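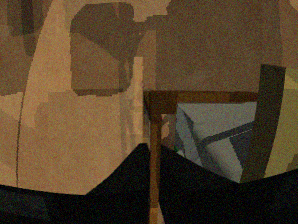
¿Sabías que los robots también tienen normas? ¡Y un montón! A mí me encanta este tema, así que hoy te cuento las que usamos con Pusix, el robot con el que trabajo en el taller de Morais (de pequeña yo quería ser astronauta, pero esto se le parece bastante).

Una norma es un acuerdo. Piensa en los semáforos: todo el mundo sabe que el rojo quiere decir parar, y por eso podemos cruzar tranquilos. Con los robots pasa lo mismo. Se juntan personas de muchos países, discuten muchísimo, y al final escriben qué tiene que cumplir una máquina para trabajar cerca de la gente sin hacer daño.

La primera regla es la del botón rojo. Cualquiera que esté cerca tiene que poder parar el robot, también tú si vienes de visita. El botón se ve desde lejos y nunca, nunca se tapa con una chaqueta. Yo lo pruebo cada mañana antes de empezar.

Luego está la fuerza. Los dedos de un robot se llaman pinza, y una pinza que aprieta demasiado puede romper un vaso o pillarte la mano (¡ay!). En Pusix la fuerza tiene siete niveles. Para las cosas blandas empezamos siempre por el uno y subimos poquito a poco.

¿Y la velocidad? Si hay una persona al lado, el robot va despacio. Si la persona se acerca mucho, se para y espera.

Antes de moverse en una habitación de verdad, Pusix practica en el ordenador, en una habitación de mentira con sus muebles y todo. Mi compañero Simão Sequeira le puso 900 ensayos antes de dejarle acercarse a una mesa real. Si choca con una pata en el ordenador, apuntamos el golpe, cambiamos el programa y vuelta a empezar. ¡Es como un videojuego con deberes!

También lo escribimos todo en un cuaderno: qué hizo el robot, quién estaba con él y qué salió mal. Los de Oltden, que revisan nuestros robots en abril, se lo leen entero, hasta mis dibujitos de los márgenes.

Si en tu cole hay un robot, prueba a escribir las normas con tu clase. En una escuela de Tarkthorpe les salieron diez, y mi favorita es la siete: «No se le da merienda al robot».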